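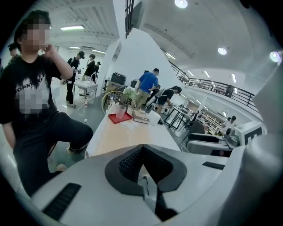

Fig. 1. Concrete floor, white pillar, rolling cart with a lower shelf. Note the bottle on the floor.

Etwood Course in Shared Workspaces
Handout 2: Rooms That People Stand In
Notes by Lindiwe Coetzee

Read this before the July session. Last term 18 of you said you had, and the discussion suggested otherwise.

Standing room

Most of what gets written about rooms assumes everyone is sitting down. Look at Fig. 1 with that in mind. The people toward the back are on their feet, in a line along the left side. Ask people to spread out in a big room and a good many will still find a wall, a column or a table to be near. Tshepo Zwane calls this "the school dance effect" and has asked me to credit him each time I use it. Consider it done.

The pillar

Architects apologize for pillars and then put them in the middle. The one in Fig. 1 is tall, white and angular, and it stands in the center of the room. You can't move it, so plan around it. Mark on your floor plan what a person of ordinary height can't see from each side. In the Craddock exercise two groups put the sign-in desk directly behind a column and were surprised that people kept missing it.

The cart

A small cart on wheels is the best value in any shared room, and it will be misused within the hour. The top fills up first. The lower shelf becomes a place for things people mean to deal with later. Decide who empties it and write the name down. "Everyone" is not a name.

Bottles

There are two in Fig. 1, a small one beneath the cart and another lying on the concrete farther forward. Both are clear plastic or look it, and clear things on a gray floor are very good at not being seen until somebody steps on one. Any room where people stand for long needs a surface at hand height for drinks. Skip it and the floor gets the job.

Floors

Concrete is tough, easy to sweep and hard on the feet. For standing work of more than an hour, budget for mats. Refilwe Fourie's group priced theirs at 500 for the whole room and then forgot the doorway, where everyone ended up standing.

For the session

Bring a floor plan of a room you use, drawn by hand. Mark the fixed things in ink and the movable things in pencil. Then mark where people stand, which means going and watching them. Write up to 1000 words on what you would move first. Hand it to Fiona Laing, who does not accept it by phone.

Reading: Handout 1 again, the part on doors.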